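Gralport's tip shop is moving, and I'm a bit excited

3 December 2025

I've been driving out to the old tip shop on Berge Road for longer than I'd like to admit, so I'll say up front that I'm not a neutral reporter on this one. But the news is good! The shop is packing up and moving into the former Jomberg furniture showroom on the main street, and the doors open there before Christmas.

If you've never been, the tip shop is the long tin shed beside the weighbridge where the stuff that's too good to bury gets sold off cheaply. Bikes, doors, preserving jars, the occasional piano. I bought my kitchen table there and I've been trying to find four chairs to match it ever since (I have three, and one of them is a slightly different brown).

The trouble has always been getting to it. It's a long way out of town, there's no bus, and in summer the shed is an oven. Oda Lunde, the manager, told me she's watched people walk in the front, go pink, and walk straight out the back. The new place has ceiling fans, a proper loading door and parking behind for 17 cars. It's also next to the bakery, and I can see that becoming expensive for me.

I popped in yesterday while the shelving was going up. It's big in there. The showroom has 453 square metres of floor, and Oda reckons the shed had little more than half of that once you took out the corner where the roof leaks. Furniture will go along the window side, books and records up the back, and there's a whole room for building materials, so you won't have to climb over a bathtub to look at the door handles any more. I'll miss the bathtub a little.

Prices are staying put, at least to begin with. Books are still a dollar and most clothing is still two. The one change is that bigger furniture will carry a ticket with a set price on it. I know a few of the regulars enjoy the haggling and they're already grumbling, but I'm hopeless at it and always end up paying more than I was first asked, so this suits me fine.

There'll be a repair bench too, and that's the part I'm happiest about. It runs two afternoons a week to start with, and you can bring in a lamp or a toaster or a chair with a wobbly leg and have someone look at it with you. You pay for parts and that's it. Stinix, the hardware place over by the roundabout, has put in 77 hand tools and a very nice vice. Oda's only request is that you empty your things out before you bring them down - crumbs, batteries, old tissues, the lot.
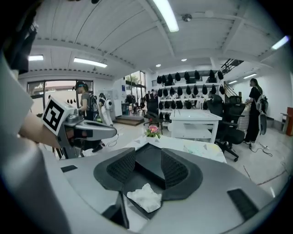 What you can drop off

Donations will be taken at the loading door from nine until three, every day the shop is open. Please don't leave things outside overnight. The old shed lost a lovely armchair that way when it rained.

They'd especially like:

Kitchenware, as long as it's clean and not chipped
Timber longer than a metre, with the nails out
Kids' bikes in any condition
Books, though no encyclopaedias, please (they have four sets already)
Garden tools

They can't take mattresses, car seats, paint or gas bottles. Those still go to the tip, and the gatehouse there will keep its usual hours.

Opening morning

The first 100 people through the door on opening morning get a calico bag, printed with a drawing of the old shed. I've seen the drawing and it's very flattering to the shed. There's a sausage sizzle out the back from ten, with onions, and the school band has promised to play if enough of them are still in town for the holidays.

The Berge Road shop keeps trading until the move, with everything left on the floor at half price. I had a look through on my way home and there was still a good row of bookcases, plus a canoe. I don't need a canoe. I did go back and measure it, though, and it'd fit on the roof racks if I took the box off - so if it's gone when you get there, you'll know who to blame.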